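Home | Rooms | Storage | Paint | Small Repairs | Contact

How to sort out a cubby shelf over a table

By Mostafa Badawi
Jan 1, 2021

Print this page | E-mail this to a friend

New year, messy shelf. Quick one today as I've got people coming at four.

If you've got a white cubby unit sitting over a table or a desk you'll know how it goes. First week, lovely. By March it's full of post, dead pens and one glove. Mine was the same until I did it the way below. Takes an afternoon, less if you don't stop to read old letters.

What you need

Two cloths, one damp one dry
Washing up liquid
A bin bag
A box for things that live elsewhere
Pencil, bit of paper
Felt pads, the stick-on sort

Step 1. Clear the table first. Not the shelf, the table. You need somewhere to put things down and if the top is already full you'll end up using the floor, and then you tread on it all. Empty the drawer as well while you're there.

Step 2. Empty the cubbies one at a time, top row first. Dust falls down so starting at the bottom means doing it twice. Everything goes on the table in a pile, one pile per cubby. Don't sort yet.

Step 3. Wipe. Warm water, tiny drop of washing up liquid, wring the cloth out hard. White shelves show every smear so go over with the dry cloth straight after. Corners are the worst – wrap the cloth round a blunt knife and run it along. If there's bare brick behind, leave the brick alone or use a soft dry brush. Wet brick just makes orange mud and it gets on the white.

Step 4. Check it's fixed properly. Hand flat on the front, gentle push, gentle pull. Any wobble, stop and tighten the wall screws before anything goes back. Into brick you want proper plugs in the brick itself, the mortar crumbles. Taha Ait Ali put me right on that one after my first unit came away at one end. Nothing broke but teh noise was awful.

Step 5. Now sort. Bin, elsewhere, keep. Be quick about it. If you've held something for longer than it takes to say what it is, put it in the elsewhere box and carry on.
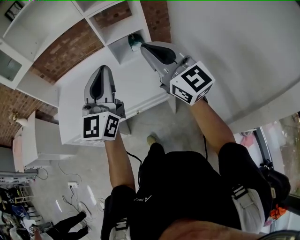
Step 6. Decide what gets to go back. I leave more cubbies empty than full. Looks odd the first day, then you get used to it and you can find things. One small thing in a cubby looks better than a heap, a bit of colour is nice against the white. Heavy stuff low, light stuff high. Anything you use every day goes at arm height so you're not leaning over the table on tiptoe.

Step 7. Draw it. Bit of paper, squares for the cubbies, write what goes where. Stick it inside the drawer. Sounds daft but the rest of the house can't say they didnt know.

Step 8. Drawer last. Tape, scissors, stamps, charger. Leave the front third clear or it jams. If the knob's loose, undo it from inside, one drop of wood glue on the thread, back in, leave overnight.

Step 9. Felt pads under anything hard. Pots and tins mark the paint otherwise.

Keeping it that way

Five minutes on a Friday. Post off the table, cups to the kitchen, quick wipe. Skip a week and it's fine, skip four and you're back at step 1.

A few people have asked what to do with scuffs on white paint. Pencil rubber first. Then a bit of bicarb on a damp cloth, rubbed lightly. After that it's a touch-up pot and a small brush – test it underneath first as whites never match.

Wall fixings page is half written, will go up when I've got the drill back from Taha.

Print this page | E-mail this to a friend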